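Home / Course Materials / Handouts / Unit 9

Storage and Sorting: Does the Tray Help?
Instructor: Consuelo Aguirre

Most storage manuals claim that a shallow tray keeps small parts "in order." I have my doubts. A tray keeps parts off the floor — order is another matter. Huerta's handout reports almost 33 percent less searching with trays, but he timed only 2 people, and both knew the parts already.

Before our next meeting:
Read Huerta, first section only.
Tip a set of blocks into a tray, then lay the same set flat in a row. Time both.
Write up to 200 words. "It felt tidier" is not a result.

Bring your times even if they disagree with mine.

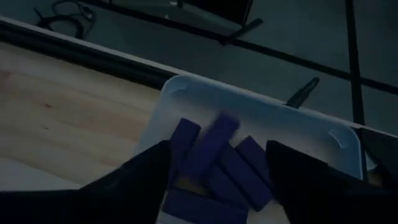

Fig. 2. Purple blocks in a shallow white tray.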